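The house rules for pouring tea

I came to robot rules through the back door, which is to say through my mother's good china. When I was nine I was allowed to pour for visitors on three conditions: other hand on the lid, spout over the saucer, nobody's arm in the way. I've been thinking about her a lot since I started visiting Drurkinness, the shared workshop where Matúš Polák writes the rulebook.

It's 45 pages long, that rulebook, and I'm probably the only person who has ever taken it to bed with a cuppa. Matúš calls it "the house rules" (his colleagues call it other things). It covers who can be inside the painted line when an arm is powered, where the stop button lives, and what has to be on the sheet before anyone goes near a live task. And the tea task gets a whole chapter to itself!
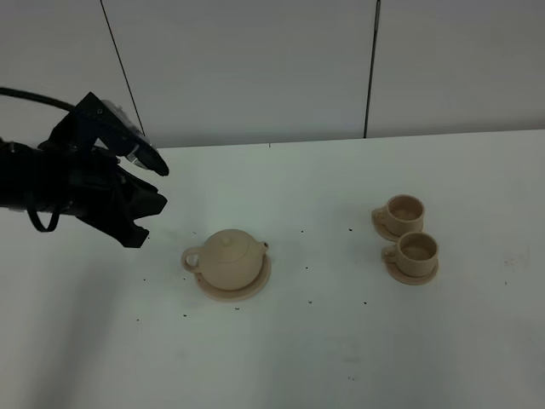 Teapot, cups and gripper on the Drurkinness bench.

I asked why tea. Joaquim Figueiredo, who wrote that chapter, laughed and told me it has nearly everything he worries about: a lid, a spout, a liquid, and something you can break. His first rule is that a new motion gets run slowly with an empty pot. His second is that two people sign the sheet before any liquid comes out, and one of them can't be the person who wrote the motion. I loved that one. I've worked in newspapers my whole life and it's exactly how we treat a risky headline.

The rule that causes the most grumbling is about cables. Every cable on an arm has to be checked through the full range of the task before the first run of the day – by hand, at crawling speed, with someone watching each joint. Muchen Tang reckons it eats more of her morning than the coffee queue does. She also wrote it, after a snagged lead in October pulled a sensor sideways and cost her a week of recordings.
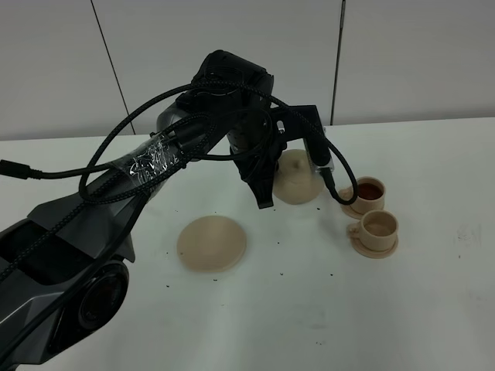

What surprised me was how much of the book is about people. You announce before you enable. You don't reach across, even for a second, even if the cup's about to go over. Let it go over! A cup is cheap, and Matúš has a line in the budget for crockery that he defends like a terrier.

Rangi Ngata thinks the book is still too thin on cleaning up. He wants the bench wiped between runs and a note made of whatever was on it, crumbs and all, so that anyone looking at the results later knows what the arm was working around. Flynn, his brother, thinks that's fussy. They argued it in front of me over a packet of biscuits and I have to say I was with Rangi, though I'm not much of a wiper at home.

The next version is due after winter. Matúš is hoping to get it down to 40 pages, and Joaquim has already asked for two more on lids.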